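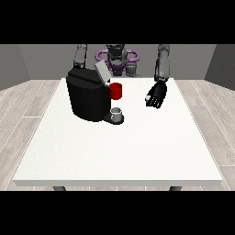
Counting the Beats: How Soltham Teaches the Villanelle

The villanelle has 19 lines, two rhymes and two refrains. Five tercets are followed by a quatrain, and the first and third lines of the opening tercet return in alternation until they meet at the close. Most senior students can recite this much. Far fewer can say what a refrain does on its fourth appearance that it did not do on its first.

Divya Marar has taught the form at Soltham for six years and begins with the refrains alone. Students receive the two lines on separate cards, with no poem attached, and write a short note on what each line could mean as a statement, a command and a question. The full text is withheld until the second lesson.

"If they get the whole thing at once, they hunt for the theme," Marar says. "I want the grammar first."

Her method draws on Studetum, a workbook for close reading compiled by Róisín Daly and Cathal Ó Flaithearta. Its third unit treats punctuation as the main variable in repeated lines. A comma replaced by a full stop can turn a subordinate clause into a verdict. Enjambment into a refrain, where the preceding line runs on without pause, changes its subject altogether. Daly calls this "re-governing" the line, a term that has not caught on elsewhere.

The unit's exercises are short. One asks for a scansion of both refrains, marking any foot that departs from the iambic norm. Another asks students to replace a refrain's principal noun and list which later tercets fail as a result. The written response is capped at 500 words, and Marar enforces the limit. An earlier version allowed 1,000, and much of the surplus was plot summary — an odd thing to find in an essay on a poem without a plot.

Young-sook Ryu, who marks the senior folios, has reservations. She considers the card exercise sound for metre but weak on tone, and would prefer that students hear a complete reading before any analysis. Her own classes listen twice with pens down, then annotate.

The two approaches converge at composition. Students draft the closing quatrain first and work backwards, testing each tercet against the ending. Slant rhyme is permitted on the A sound only. Small changes to a refrain are allowed if the student can defend them in a marginal note.

Drafts for the winter folio close in July. Marar has already begun cutting the cards for the next unit, on the sestina.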